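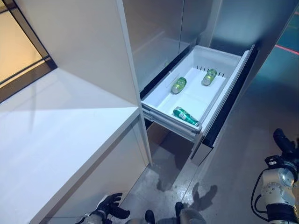 About Zendale Seed and Starts

Hi, and welcome! I run a small plant nursery on the edge of Lerkham, and if you've bought a tomato seedling or a packet of pole beans from us, I'm the person with the dirty knees who probably sold it to you.

Zendale started in 2000 with one unheated hoop house and a folding table at the end of the driveway. I had grown way too many peppers that year (I still do) and put the extras out with a coffee can for the money. By the end of the weekend the table was bare and people were knocking on the door asking if I had any eggplant. I didn't. I do now, every spring, and it's still one of the first things to sell out.

What we grow

Mostly vegetables and herbs, with a few flowers that earn their spot by bringing in bees. We keep 200 varieties going in a normal year. That list changes a little every winter, when I sit down with my notes and decide what gets another chance and what doesn't. A variety has to do well in our heavy clay and put up with a wet April, and I have to want to eat it. I dropped a very handsome purple carrot a few seasons back because it tasted like soap. People were upset! I stand by it.

Our best-known plant is a paste tomato called Wiriya. I selected it from a mixed batch of saved seed, picking the earliest fruit off the sturdiest plants, and it took me a good long while before it came true every year. It's meaty, not too many seeds, and it ripens early enough that you can get your sauce made before school starts. It does sprawl, so give it a real cage and not one of those flimsy cones. We sell it as starts in May and as seed all year.

How we grow it

We don't use synthetic pesticides or weedkillers anywhere on the place. We're not certified organic, and I'd rather tell you that up front than have you guess from the label. The paperwork never made sense at our size. If you want to know what went on a plant or into the pot, ask me and I'll tell you, right down to the brand of fish emulsion.

Our potting mix is made here, from leaf mold, compost, perlite and a bit of kelp meal. The leaves come from the streets of Lerkham every fall, and the compost is our own, turned by hand until I got sensible and bought a used tractor with a bucket. Seedlings get a full week outside before they go on the sales benches, so they shouldn't sulk when you plant them. If the weather turns nasty that week we hold them back and start over, and that's why the opening date on the sign gets crossed out more often than I'd like.

The seed side

Seed came later. Customers kept asking if they could save seed from our starts, and I kept saying yes, of course, and then explaining how, until it seemed easier to just dry some and put it in envelopes. We test every lot for germination before it's packed and write the result on the back. Anything that comes up poor goes to the chickens or gets sown as a cover crop in the back field.

Squash is the tricky one. It crosses with anything, so we grow only 2 kinds for seed in a season and hand-pollinate those, with the flowers taped shut. It's slow, sweaty work at six in the morning, and I sort of love it.

Classes and the shop in Proltavton

Starting in March we run Saturday morning classes in the big greenhouse. Seed starting fills up first, then pruning, then composting, which has its own very loyal crowd. Wear old shoes and bring questions. Kids are welcome if they don't mind getting handed a watering can.

We also keep a little shop in Proltavton, right across from the feed store. It carries the full seed rack, bags of our potting mix, twine, row cover and whatever extra produce I've got that week. The address is 1230 Mill Street, and there's parking in the back off the alley. Please don't park in front of the feed store, they've been very patient with us.

Ordering and visiting

We mail seed year round. Plants don't ship, sorry, I tried it once and the basil arrived looking like boiled spinach. You can reserve starts by email from late winter on and pick them up at the nursery when they're ready. Cash and checks are great, cards are fine too.

The nursery is open Thursday through Sunday in season, nine to four. Dogs on leashes are okay everywhere except the seed house. If the gate is closed and the truck is gone, I'm at the shop, so try there or leave a note in the mailbox with your phone number and I'll call you back after supper.

Page last updated July 2024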